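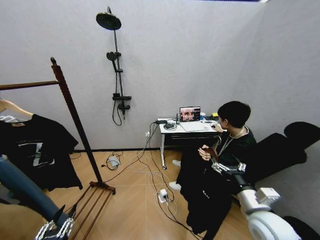
Teleoperation Operator, Garment Handling (part-time, on site)

Pesine is recruiting operators for the Flandden garment set, a collection of human-guided demonstrations used to train a two-armed robot with multi-fingered hands. The tasks cover clothes on hangers: picking up, passing from hand to hand, hanging on a rail, removing. The set currently holds 1,386 accepted episodes. The next release adds trousers, coats and short-sleeved shirts.

Duties

Drive both arms through a task list using the Biswas control gloves.
Reset the rack and garments to the start position given on the task card.
Mark each episode as complete, partial or failed, and enter the failure code.
Work at the desk station on alternate shifts, watching the video feed and starting and stopping the recording.
Report joint faults and dropped video to the shift lead before the next episode.

Failed grasps are kept and labeled. Operators are not paid by success rate and should not repeat an episode to improve it.

Requirements

Full use of both hands and normal or corrected vision.
Able to stand for 40 minutes at a time.
Comfortable reading written task instructions in English.
No background in robotics or programming is needed. Experience with sewing, retail stock or stage wardrobe is useful.

Hours and pay

Shifts are 16 hours per week in total, split over four days. Pay is $243 per shift day, including paid training. Training takes three days and ends with a test set of 11 episodes, scored for timing and correct labels. The first contract runs to the end of February and may be extended.

Data and consent

Glove motion, robot joint positions and camera video are recorded during every episode. Operators may appear in the video. A signed consent form is required before training starts.

How to apply

Apply through the Muton jobs portal under "Flandden operator." Include your available days and glove size. A resume is optional. Applications are reviewed every Thursday, and selected applicants are invited to a one-hour trial at the site.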